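Pliltley pool brings in blue towels for hire from the front desk

Jul 14, 2024

Swimmers at the Penner Road baths in Pliltley can now hire a towel at the front desk, after the pool signed a two-year agreement with the laundry firm Holine.

The towels are blue microfibre and cost £2 for a visit. They can be picked up when paying for a swim or added to an online booking, and are handed back in the bins outside the changing rooms on the way out. Holine collects the used ones each evening and brings clean ones before the early session.

The pool has not lent out towels for many years. An older service, which used white cotton, was stopped when the building's own laundry room was turned into a store for lane ropes and floats. Since then anyone who turned up without a towel has had to buy one from the vending area or go home.

Ilgın Kılıçarslan, who manages the baths, said the question came up at the desk nearly every day.

"People come straight from work, or they bring three children and pack for all of them and forget themselves," she said. "We were keeping a pile from lost property behind the counter and lending those, which we really shouldn't have been doing. I wanted something that had been properly washed."

Microfibre was picked after a trial during the winter. The pool tried three kinds of towel: a standard cotton bath towel, a thinner cotton one of the sort used in gyms, and the microfibre. Regular swimmers in the morning lanes were asked to use each for a few weeks and write down what they thought of it on a card.

The thick cotton was the favourite for comfort, and several people said so in strong terms. But it took up a lot of shelf space and needed a long time in the dryer, and the price Holine quoted for washing it would have pushed the hire charge up. The thin cotton was the least liked of the three. The microfibre came out in the middle -- some swimmers found that it clung to the skin, while others said it dried their hair faster than what they used at home.

"You have to pat with it," said Kılıçarslan. "If you rub the way you would with a cotton towel, you don't get on with it. We have put that on the notice by the desk, and we've had fewer grumbles from that point on."

The colour was settled more quickly. White was ruled out as it shows every mark, and it is also what many people bring from home, so hired towels would have gone back in the wrong bag. Grey was considered, but staff felt it would be hard to spot on the tiled benches in the changing village, which are grey themselves. A bright blue was chosen, and nothing else the pool owns is the same shade.

Holine has set aside 2000 towels for Pliltley and two smaller sites that it serves on the same round. The baths keep 200 on the shelves at any one time, with more delivered during the school holidays. Each is large enough to wrap around an adult. A smaller size for children was looked at and dropped, to keep the folding and stacking simple.

Washing is done at Holine's plant on the Jenance estate, on the other side of the bypass. Microfibre has to be kept apart from cotton, since it picks up loose fibres and holds on to them, and the firm runs the pool's loads on their own for that reason. No fabric softener is used. It coats the loops of the cloth, and a towel treated with it soon stops taking up water.

Drying is done on a low heat. The towels then go to a table to be checked on both sides, with anything stained or pulled put in a separate cage. Those that pass are folded in thirds lengthways and then in half twice, which gives a block that fits the shelf behind the desk with the folded edge facing out. Lint is the most common fault. Small pale flecks show up clearly on blue, and although they do no harm, a towel with a lot of them is sent round again.

Towels that are past use will be cut down into cleaning cloths for the pool's own staff, who have been buying in cloths until now. Under the agreement Holine replaces worn stock at its own cost, but lost towels are charged to the baths. Kılıçarslan said she expected to lose a few in the first months and had allowed for it in the budget.

"Some will go home in a bag by mistake. I have done it myself in hotels. If you find one, just bring it back, and there is no charge."

There is no deposit. The pool considered asking for one, but it would have meant handing coins back at the end of busy sessions, when the queue at the desk already reaches the doors. Instead the person at reception marks the hire on the ticket, and members can have it marked on their card.

Members of the over-60s morning group will get a towel without charge as part of their session fee. The same goes for people using the hydrotherapy pool on a referral. Schools are not included, and pupils coming for lessons should go on bringing their own.

Reaction in the foyer this week was mostly favourable. One woman waiting for the family session said she would use it on days when she cycled, as a wet towel was the heaviest thing in her pannier on the way home. A man coming out of the lanes said £2 was too much on top of a swim that had already gone up in price this year, and that he would carry on with the towel he had. Another regular asked if there would be somewhere to hang them, a point several others have raised.

There are hooks on the poolside wall, but only 14, and they were put in for lifeguards' kit and coaches' bags. The baths have asked for a quote for a second row along the shallow end. Until that is fitted, swimmers are asked to leave towels in a locker or on the benches in the changing village, and to keep the poolside walkway clear. Towels left on the floor will be picked up by staff and put in the bins with the used ones.

The bins themselves are on wheels and stand on either side of the exit to the foyer. They are for hired towels only. Two private towels have already gone off to Jenance in the evening collection and were sent back washed, and both are waiting behind the desk for their owners.

The hire service runs during all public sessions, including early mornings and weekends. It is not available for private parties unless arranged beforehand, and clubs that want towels for galas should contact the baths at least a week ahead so that they can be added to the delivery.

A review is planned for November, when the pool will look at how many towels are going out and at the cards swimmers have been invited to fill in. The charge will be held until then. If demand is high enough, Kılıçarslan said, the next step would be a hooded version for parents and toddlers, though Holine does not stock one at present and it would have to be bought specially. 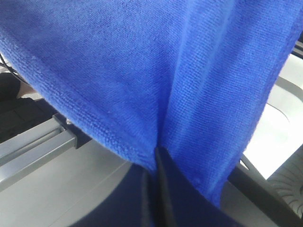

Comment cards are on the counter beside the ticket machine, and can be handed to any member of staff or posted in the box by the turnstile. Hire can be added to bookings already made by ringing the front desk before the session starts.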